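Chapter 4
Showing the Task

60 shares | 19 comments

A robot arm can be given a job in several ways. Chapter 3 dealt with the oldest of them, in which a person writes down every position the arm must pass through. This chapter deals with showing. The person does the task and the movement is recorded, and the record is used later to teach the machine.

There are two common ways to show a task. In the first, the operator sits away from the arm and drives it by remote control, with a joystick or a smaller copy of the arm. In the second, the operator holds a gripper in the hand and does the work directly, with a camera fixed to the tool. We take the second way first. It needs less equipment, and most students will meet it before they meet a full remote station.

Paper is a good material to begin with. It weighs almost nothing, it bends under its own weight, and it can be creased by a careless grip. A wooden block hides small mistakes in the angle of the wrist, but a sheet of paper shows them at once. The fingertips should meet the sheet from both faces and press only as hard as is needed to hold it.
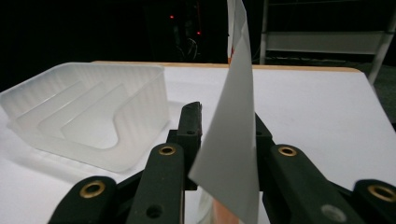
Hulme objected to starting with paper when the first draft of this chapter went round. Beginners, Hulme wrote, spend so long worrying about the sheet that they forget to keep the speed of the hand steady, and a stiff card would teach the same grip with fewer spoiled recordings. The point about speed is a fair one. Exercise 4.2 now uses card, and paper comes in at Exercise 4.3.

The Zaltstead course asked each student to record the same short task again and again. The full set came to 371 recordings, of which 17 were thrown out. Most of the rejected ones had the same fault: the operator's free hand had come in to help. A robot with one arm has no free hand, and a record made with two is of little use to it.

Before starting the exercises, check that you can open and close the gripper fully without looking at it. Section 4.1 sets out the grip, and Section 4.2 covers the start and end of a recording.

Related
Chapter 3: Writing Down Positions
Chapter 5: Driving the Arm from a Distance
Sikex and Jakix: Two File Layouts Compared

This site uses cookies. Accept | Settings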